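As máquinas já conseguem arrumar embalagens pequenas em casa?
Zitik
Solicita-se informação sobre a separação de bolachas, café solúvel e outros pacotes misturados.
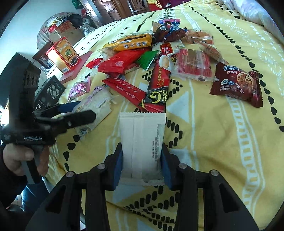
Catarina Neves — 2022-03-31
Ainda não com fiabilidade. Segurar um pacote branco ao alto é exequível; separar invólucros transparentes e brilhantes, amontoados sobre um lençol estampado, continua difícil. Recomenda-se triagem manual prévia.

Palamarchuk
Discordo em parte. Em armazém já se faz. Em casa, desconheço.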